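Workroom notebook, costume and styling, 25 Aug 2025
Cover shoot for Fumon, November issue: headpiece, second version
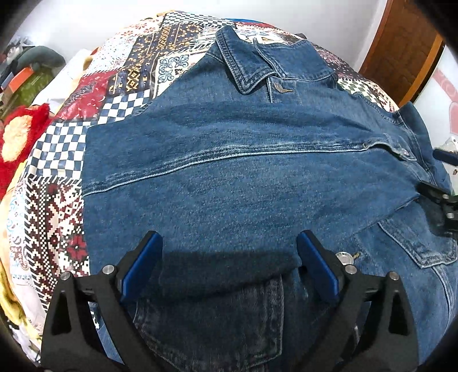
Feven and I spent most of the morning on the headpiece again, and I think we are finally getting somewhere with it (knock on wood!). The first version sat beautifully on the stand and then slid back the minute Oana put it on and turned her head, so the whole base has to come forward and grip lower, behind the ears. I wanted the new band to have some of the feeling of old workwear, and I keep going back to the denim jacket, the way the long seam has two rows of topstitching and the wear has gone whitish right along them. That pale line is what I'd love to get on the band, only in silk, and much narrower. Feven says sand the edge before stitching, I say after, so we'll do one each and let Smaranda pick without telling her whose is whose.

Weight: the first version came in at 259 grams with the feathers on, and Oana was very sweet about it but had a sore neck by lunch. Bare frame for the second version is 190, and I would like to keep the finished piece as near to that as I can. That probably means losing the lower row of feathers, which breaks my heart a little because they took me two evenings, but they were hidden behind the collar in every test shot anyway.

Wire: the stuff from Psarras is lovely to bend and keeps its curve, but the ends are sharp, so please, whoever picks this up next, cap them before you do a fitting. I used the thin cotton tape from the second drawer and a dab of glue. The Zito wire is springier and I wouldn't use it for anything but the side loops.

Horațiu called about the light. He wants it coming from high on the left for the cover, and that will throw the shadow of the brim right across her eyes unless we tip the front up. I pinned it up by a finger's width and it looked rather grand! Need to try it again with her hair done properly, with the low knot Smaranda has been talking about and not the ponytail we had today.

Money, while I remember: 648 spent so far on the headpiece, counting the feathers we can't return. Liviu has the receipts, except the one from Serkton, still in my coat pocket.

Still to do: dye test for the silk (go a shade darker than you think), comb for the back, ask Oana about her next free afternoon, and find the good thimble, which was on the windowsill last week and isn't there now.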